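October 10, 2018

Replay tooling and the case of the drifting wrist

Started the day intending to finish the jaw width estimator and ended it having rewritten the time sync. I'd like this noted in case anyone asks why the estimator is still on the board with my initials next to it.

Background for Rajitha, who is back tomorrow and will want to know why her branch no longer merges. Trolon (the recorder) takes the camera stream and the pose stream from the hand-held gripper and writes them to one log. Animar reads the log and turns it into a trajectory the arm can follow. Between the two there is a resampling step I wrote in May, in an afternoon, with a comment at the top saying "temporary." It has been doing all the temporary work in this lab ever since.

Symptom: on replay, the arm closes early. It's not wildly early. The jaws begin to shut while the wrist is still traveling, so the arm arrives at the bin already making a fist, like somebody who has come to the door expecting an argument. On slow demonstrations you can't see it. On quick ones it knocks the thing it was sent to pick up.

My first theory was the controller. It is always my first theory, as I didn't write the controller. Spent the first part of the morning going through the gains and plotting commanded against measured jaw width on the arm. They sit on top of each other. Went through it again with a different plot in case the first plot was lying. Same. Apologies to the controller.

Second theory was the planner smoothing the path too hard and pushing the arrival back. Turned smoothing off completely. The arm became unpleasant to stand near and still closed early. Turned smoothing back on.

Third theory, which should have been first: the log itself is wrong, and the arm is faithfully doing what we told it. Pulled up raw demonstrations next to their replays and stepped both by hand. The pose stream is late relative to the camera, and the jaw width comes from the camera. So the width is right for the picture and the pose belongs to a moment already gone. Put the two together by arrival time, as my temporary code does, and you get a hand that closes before it gets there.
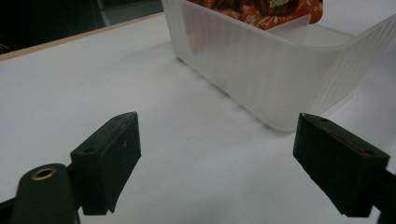
Measured the offset the cheap way. Wave the gripper back and forth over the table, compute image motion from the camera, compute angular speed from the pose, slide one against the other until the peaks line up. The best match came out at 72 ms. Did it again after restarting the recorder and got 58 ms. Did it again and got 72 ms. So it isn't a constant, and subtracting a number and going home is off the menu.

The reason it moves around is in Trolon's startup. Each stream gets stamped by whichever thread reads it, after it has been through a queue. The queue for the pose stream fills a bit while the camera is negotiating its settings, and then it never drains, because the reader takes exactly one message per tick. Whatever backlog we collect at startup we keep until shutdown. I find this sort of moving. It's a queue with values. It also explains why the offset stays put within a session and changes between sessions, and why Rajitha's runs were always a bit better than mine: she starts the camera first, from a separate terminal, out of what I had taken to be superstition.

Changes made today:

Trolon now stamps at the driver callback, before the queue. Both streams use the same monotonic clock. No wall time anywhere in the log except in the header.

The reader drains the whole queue each tick. I left the old behavior behind a flag called keep_backlog so the old results can be reproduced by anybody who misses them.

Animar interpolates pose to the camera stamps: linear on position, slerp on rotation. If the gap between neighboring pose samples is longer than 41 ms it refuses to interpolate and marks the segment bad. Before this it would cheerfully draw a straight line across any hole you gave it. That number is a guess dressed up as a threshold and should be looked at by someone in a better mood.

Added a check called sync_wave that runs the waving test at the start of a session and writes the residual offset into the header. It wants a couple of seconds of real motion. Waving timidly gets you a flat correlation and a warning, whose wording I will soften.

After the changes the residual on my desk machine is under one camera period on every restart I tried. On the lab machine it's the same except for one start where it came back as garbage, with the peak at the far end of the search window. I suspect I'd stopped waving to answer the door. Reran it and it was fine, but I'm writing it down, as "reran it and it was fine" is how the May code got past review.

Replays: took the same bin pick, fresh log, and played it on the arm at normal speed. The jaws now stay open through the approach and start to shut when the wrist has settled. Played it at one and a half times speed and it still behaves. I didn't try twice, having used up my courage on the smoothing experiment.

Now, the old logs. We have 200 demonstrations recorded with the bad stamps, and everything trained on Plorkon since the summer has eaten them. They may be recoverable. The offset is constant inside a session, so a single estimate per session ought to fix all the demonstrations in it, and ordinary picking has enough wrist motion in it to run the correlation without a deliberate wave. Wrote a script (fix_sessions.py, in tools) and let it loose on one session from last month. It gave a clean peak. The next session gave two peaks of nearly the same height and a shrug. Slow, careful demonstrations are worse for this, so the people who followed the recording instructions best have made the least recoverable data. I'm not going to tell them.

Proposal, to be argued about: fix what has a clear peak, set aside what doesn't, and retrain from the fixed set before touching anything in the policy. We spent a good part of the last two weeks adjusting the loss weight on jaw width to make it "less eager." It was as eager as the data. Please would somebody take that weight out before we start believing in it.

Jaw width estimator, for completeness. It still fits a line to the inner edge of each finger and takes the distance between them, and that's solid when the jaws are wide apart over something plain. It gets worse near closed, when the fingers cover most of what's left to look at and one edge gets picked twice. I have half a fix that tracks both edges from the previous sample and only allows them to move so far. It works until it's wrong once, after which it's wrong forever with great confidence. It needs a reset condition. Not today.

Ntuli, the viewer, draws pose and width on the same axis now, with the camera stamps as ticks. If it had done this from the start I would have seen the problem in five minutes. I was the one who said two separate plots would be cleaner.

To do:

Rajitha: look at the slerp code, particularly the sign flip. I believe I've handled it. I have believed that before.
Rajitha: your branch conflicts with mine in log_reader. Take mine for the stamps and yours for everything else, and I'll buy the coffee.
Me: run fix_sessions over everything overnight and write the peak ratio for each session to a file.
Me: reset condition for edge tracking.
Me: delete the comment that says "temporary." The code under it stays for keep_backlog.
Either: find out why the lab machine drops pose samples when Ntuli is open on the same screen. It could be the drawing. Until then, don't record with the viewer up.

Overnight job started, log going to the shared drive. If the disk is full in the morning it was me.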